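Monday, late afternoon. Towel folding, club build for the Skinard challenge

Good to be back at it after the break, and the room was nice and noisy again! We spent most of the session on the blue microfiber towel, picking it up by the hem with the hand-held gripper and trying to get a feel for how far the edge should sit between the pads before we close them. I keep wanting to grab too deep - old habit from the foam blocks - and then the fold comes out lumpy.
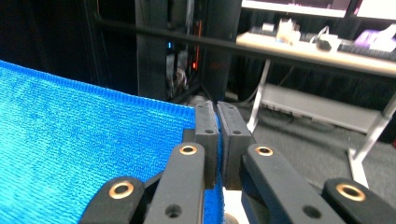
Edge grip, blue towel, both pads on the edge.

Goal is still 100 good demos by the end of December, and we added 20 today, which I'm really pleased with. I threw out 2 where I let go too early. Saved everything in the Sturix folder, so please don't rename anything in there until I've copied it over!

For next time: check the screws on the fingertip pads before starting, try the same grip from the short side of the towel, and ask whether anyone has a thicker one at home we could borrow. Also still need to write up the linkage notes, sorry, I know I said that last week too.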